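Leave the towel on the hook

My sister-in-law Amber folds her towels in thirds, then in half, then stacks them with the round edge facing out. She does this in a house with two kids and a dog. I have watched her do it on a Thursday night at nine-thirty with the dishes still in the sink, and I love her, but I'm going to argue with her in public because she has a sense of humour and I've already lost this one at her kitchen table.

My position is that most of what we fold should be hanging up. Not in a closet, either. Out on the wall, on a rack, where you can grab it.

I came to this the lazy way. We moved into a place of 800 square feet with one linen closet, and the closet was full of somebody's idea of shelves, so deep you lost things at the back for months. I'd fold the towels, push them in, and then the whole pile would come down on my head the next time I wanted the second one from the bottom. Then Wim next door offered me an old dark metal rack he was getting rid of, and I put it up by the back door mostly to be polite. Within a week the closet was half empty and I'd stopped swearing at it!

A rack is good company for a certain kind of fabric. Your everyday towel, the soft cardigan you wear three days running, the thing you throw on to take out the recycling. None of these want to be in a drawer. They're going to be used again before supper.

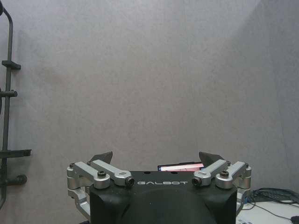
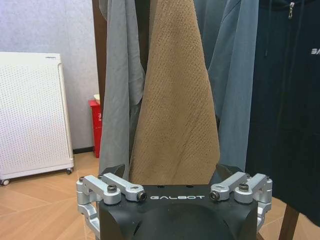

A tan towel and something light grey with a bit of weight to it, hanging side by side, is my idea of a perfectly tidy corner. The towel has a few creases in it. Who cares? You're going to dry your hands on it.

The case against, and my answer to it

Amber says hanging things look messy, and she has half a point. If you put 14 things on three hooks you've built a coat monster, and everybody has met one of those in a front hall. You have to be a bit strict. My rule is one thing per hook, and when I run out of hooks, something goes in the wash or goes upstairs.

She also says folding is calming. Fine, I believe her (I find vacuuming calming, so I'm in no position to judge). But then let's call it a hobby and stop handing it down to our kids as housework. My mother ironed pillowcases. I don't, and I sleep okay.

Where I do give ground is sweaters. A heavy knit on a hook gets a little peak at the shoulder or the neck, and it stays there and makes you look like you've got a horn. Ineke, who taught me to knit, would never forgive me for hanging one, so those get folded, along with the sheets and the good tablecloth. That's maybe a fifth of the laundry in our house. The rest goes from the line to the rack and the colour-sorted basket has been retired to the basement, where it holds hockey gear.

Amber came by last weekend and hung her jacket on top of my towel, on the same hook. I moved it. She says that makes me every bit as fussy as she is, and we're still discussing it.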